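The Settlement of 22 Privar Road

The offer came on a single sheet of paper, folded in thirds. Groltov Home Buyers would purchase the property at 22 Privar Road, as is, for cash, with no inspection and no agent's commission. Settlement could be had in ten days or on any later date the vendor preferred. The vendor was Nandini Sundaram, executor, and she preferred to read the sheet again.

She worked in pipeline integrity and was used to documents that stated their tolerances. This one had none. It gave a figure, a signature block and a line saying the figure would hold until the end of the month. She put it in the folder marked House, behind the grant of probate and ahead of the rates notice, and wrote the date on the tab: Aug 14, 2023.

The house was weatherboard on stumps. The stumps on the south side had dropped, and the hallway ran downhill to the laundry. Her aunt had corrected for this over the years with wedges under the furniture. Each wedge had a pencilled label on the underside: BOOKCASE L, BOOKCASE R, BED FOOT. Nandini had found them on her second visit and left them where they were.

She obtained two other prices. The agent in Hundine, a branch office over a pharmacy, thought the place would do better on the open market once it had been restumped, painted and emptied. He gave a range. The top of the range was well above the Groltov figure and the bottom was below it. Restumping was quoted separately, with a clause for rock. The third price came from the neighbour to the rear, who wanted the back 200 square metres for a shed and had no interest in the house.

She built a spreadsheet. It had a column for each option and rows for commission, advertising, rates, insurance on an unoccupied dwelling, the restumping, the rock, and the months. She valued her own weekends at nothing, then went back and gave them a cell. The open market came out ahead if it sold in the first eight weeks. After that the lines crossed.

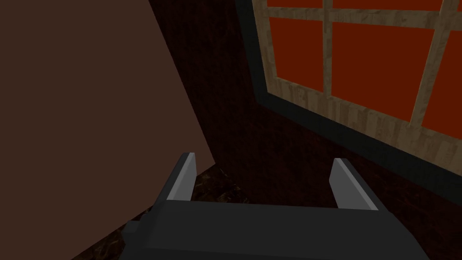 Maximiliano Ojeda said she had the holding costs wrong. Insurance on an empty house went up after the first sixty days, he said, and she had carried the same premium all the way down the column. He said it over the phone with the file open at his end, and he also said that a cash price with no conditions was a price for the absence of conditions, and she ought to work out what that was worth to her before she called it low.

She fixed the premium. The lines crossed at six weeks.

"What would you do?" she asked.

"I'd ask them for more," he said. "Then I'd ask who's buying. Groltov might not be. Check whether the contract says 'or nominee'."

It did, in the second clause. She rang the number on the sheet and was put through to a man named Huenchumán, who did not seem surprised by the question. The nominee, if there was one, would be disclosed before settlement. He could not say more. She asked for another twenty thousand and the removal of the clause. He asked what the stumps were like.

"They've gone on the south side," she said.

"How far?"

She had measured it. She told him.

He rang back the next afternoon with an extra 700 dollars, and the clause stayed. She asked how he had arrived at seven hundred. He said it was the skip. They had assumed she would be clearing the house, and now she needn't.

She drove out in the evening and let herself in by the laundry. The power was still connected. She walked uphill to the front room and sat in her aunt's chair, which was level, and went through the contents in her head. There was a sewing machine her cousin wanted. There were the photographs, already boxed. The rest could go in a skip paid for by someone else.

She considered the neighbour and his shed. She considered a spring auction, with flags, and strangers testing the floor with their heels. Then she got down on the carpet with a torch and pulled the wedge from under BOOKCASE L. The bookcase moved a little and stopped against the wall.

The contract was signed in the first week of September. She struck out "or nominee" by hand, initialled the margin and sent it back without a covering letter. It was returned four days later, countersigned, with a second set of initials beside her own.

On the morning of settlement she left three keys on the kitchen bench. One of them fitted nothing in the house that she had been able to find, and she labelled it UNKNOWN in pencil.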